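Hustwood Workshop Forum > Finishes and Surfaces > Hardwax oil on a small worktable, second coat still soft

tessellate_k
I have a small worktable, light wood, sanded to 180 and finished with two coats of Teson hardwax oil. First coat cured fine. Second coat went on the next morning and after 11 days I can still mark it with a fingernail. The room is heated and dry. Application was by white pad, wiped off after the time on the tin. Is this a film thickness problem or a bad tin? I would prefer not to strip it.

graywacke
Soft after 11 days is nearly always too much left on the surface. Hardwax oils cure by taking up oxygen. A thick layer skins over and the lower part is starved. What did you wipe off with, and did you change the cloth?

tessellate_k
Cotton cloth, same one throughout. It was fairly loaded by the end.

graywacke
Then you were moving oil from one end to the other. Scrub with a gray pad and a small amount of mineral spirits, wipe with clean cloth until nothing comes off, leave it alone for a week. Lay the cloths out flat outdoors to dry before they go in the trash, they can self-heat.

n_platen
Disagree with going straight to solvent. 180 grit is fine for the wood but the second coat needs almost nothing to hold on to. If the first coat was sealed, the second had nowhere to go. I'd wait. I had a bench top from the Deltstead shop that took most of a November to harden and then gave no trouble at all.

graywacke
Waiting works if the layer is thin. If a fingernail leaves a mark at 11 days it isn't thin.

tessellate_k
Table and floor at the moment. The floor is wood too, dark brown planks in the second picture, but it's a factory finish and I haven't touched it. 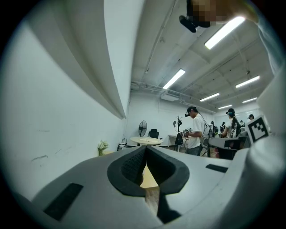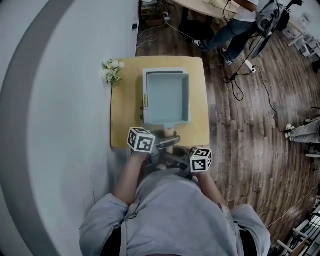 The softness is not even. It's worst toward the middle of the top and close to normal at the edges. I marked the underside of one corner as a control, single coat only, and that is hard.

n_platen
Hard at the edges and soft in the middle fits graywacke's version better than mine. People wipe off the edges more because that's where the cloth turns. I withdraw the part about the sealed first coat. I still would not use spirits on it before trying a dry pad on a test patch.

orbital_ed
Some points on the sanding, as nobody has asked. Did you burnish the middle with a worn disc? I did a run of shelves in Rivadeneyra's white oak panel and had the same pattern, soft center, hard edges. The disc had glazed over halfway through. Everything sanded with it took up less oil, so more stayed on top. Same symptom, different cause, and if that's what you have then it will come back on the next coat.

tessellate_k
One disc for the whole top. So possible.

graywacke
You can test for that without stripping. After the scrub, put a drop of water on the middle and one near the edge and compare. It won't tell you much while there's cured oil in the way, but a large difference would be a reason to resand.

orbital_ed
Water drop on an oiled surface tells you about the oil. It tells you nothing about the scratch pattern under it. Use a raking light. If the middle looks shinier at a low angle after it's been scrubbed, resand.

graywacke
Fair. Raking light first.

lathe_2273
Is anyone going to mention the tin? Teson changed the can on me between two orders, and the stir instructions moved to the back under a flap. If the solids had settled and you poured from the top, coat one and coat two are different products. Stir from the bottom with something flat.

tessellate_k
I shook it. I did not stir it.

lathe_2273
There you go.

n_platen
That makes three possible causes and the repair is the same for two of them.

tessellate_k
Dry gray pad on a test patch first, then spirits if it smears. After that raking light. If it needs resanding I'll take it back to bare wood, fresh disc at 150 and another at 180, one coat, stirred. I have 3000 grit paper left over from another job, is there any use for that between coats?

orbital_ed
No. Far too fine, you'd be polishing it. Keep it for metal.

tessellate_k
The pad smeared on the test patch. Moving to spirits this evening.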